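Home > Forums > Kitchens and Built-ins > Cabinet Making

Thread: Euro hinges on raised panel uppers - full overlay sag

ridgeline_joinery
Posts: 1000+
I have a set of face-frame uppers in for rework. Doors are raised panel, solid center, painted. Hinges are Custa 110 degree clip-ons, two per door. The wide doors drop at the handle side over a few months. The owner adjusts them back up, they drop again. Cups are tight. Mounting plates are tight. The side screw on the lower hinge is already near the end of its travel on the worst one.

Before I bore for a third hinge, does anyone have a reason not to?

mdf_or_bust
Door weight and width? Two hinges will carry most uppers if the door isn't wide. Load on the top hinge goes up with width, and the height between hinges works against it. If you spread the two hinges further apart you may not need the third.

ridgeline_joinery
19 pounds on the bathroom scale, heavier than it looks. Cups are 6 inches in from top and bottom, which seems like a lot to me. Somebody was avoiding the rail joint.

shopvac_saturday
Six in is too far. I set mine at 3 to 4 on center. You are giving away a lot of leverage there.

That said, plugging and reboring the cups on a painted door is more work than adding one in the middle.

oldglue
Disagree with the third hinge. A middle hinge does close to nothing for sag. It keeps a tall door flat and shares the vertical load, but the pull-out force is still on the top one. If you want a third, put it just below the top hinge. That is where the force is.

mdf_or_bust
Agree on placement. Two close together at the top, one at the bottom. It looks odd with the door open, and you have to get all three plates in line or the door binds.

ridgeline_joinery
Does the handle matter? These have long bar pulls and the owner's family hangs towels on them.

shopvac_saturday
Yes. Anything hung on the opening side is at the full width of the door. A damp bath towel is a couple of pounds at the worst possible spot.

pine_and_poplar
Different question on the same style of door. I am laying out a kitchen with a shaped top panel on the uppers, painted in Podlow blue-green. Susidwood quoted me for the doors and wants to know if the curve goes on the top rail only or on both. I had assumed top only. Also trying to decide on pull length, since the long ones are up on price from where they were in March.

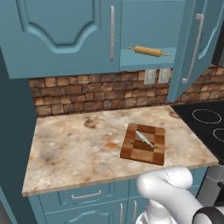 Render, teal uppers with the arched inset and long vertical bar pulls

The lower edge of the inset dips to a point in the middle. I did not ask for that.

oldglue
Curve on both is a double cathedral or some variation of it, depending on whose catalog you read. The usual practice is top rail only on uppers and square on the bases. A shaped bottom rail costs more because it needs its own template, and the point is hard to sand after primer.

mdf_or_bust
Inside corners on the profile are the issue. A router leaves a radius, and a crisp point has to be finished by hand or done on a CNC with a small bit. Ask Susidwood which way they do it before you approve the drawing.

pine_and_poplar
They said CNC, one-piece MDF, so no separate rails at all.

oldglue
Then it is a pocket cut and the shape is nearly free. It is also a heavier door than frame and panel in poplar. Read the first half of this thread.

shopvac_saturday
I don't agree that one-piece MDF is always heavier. Depends on how deep they pocket it. But cup screws in MDF do strip. Use the press-in dowel version of the hinge, or pilot the holes and don't drive them with an impact.

ridgeline_joinery
Seconding the dowels. On pulls, a long bar mounted vertically on an upper wants to start near the bottom of the door. If it is centered on the height, short people can't get to it comfortably. I don't care for the long ones on uppers at all, but that is taste.

pine_and_poplar
I like them. Keeping them. Price is the only thing that would change my mind.

ridgeline_joinery
Update on my sagging doors. I rebored the top cup at 3 1/2 on center, plugged the old one, added one hinge below it as oldglue suggested, and left the bottom alone. Back in line with 2 turns of adjustment left over. Paint touch-up on the plug shows if you look for it. I will check them again when I go back to do the toe kicks.

mdf_or_bust
What did you plug with?

ridgeline_joinery
Turned hardwood plug, epoxy, flushed with a block plane, two coats of primer.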